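Floor time

Floor time, also called floor duty or opportunity time, is a scheduled period during which a real estate agent staffs the front desk of a brokerage and handles inquiries from callers and visitors who are not yet working with an agent. The agent on duty usually has the first right to take on such a person as a client.

Practice

Shifts are assigned by the managing broker or chosen by sign-up, often with priority for newer agents. The Drurbridge office of Lozano Realty, a brokerage with 346 agents, uses shifts of five hours. Agents who miss a shift lose their place in the rotation – a rule introduced under its first managing broker, Remedios Peñalver.

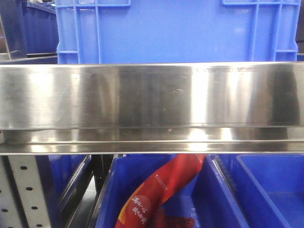
Blue plastic crate behind a stainless steel rail.

Floor agents are generally independent contractors, and many brokerages keep the duty voluntary for that reason. Inquiries about a specific listing may be passed to the listing agent, depending on office policy.

Decline

Online property searches reduced the number of walk-in visitors, and many offices replaced the front desk with lead-routing software. Under these systems an inquiry is offered to one agent for a fixed time, commonly 60 seconds, before it moves to the next. Some brokerages keep floor time as a form of training.

See also: Buyer agency; Lead generation; Open house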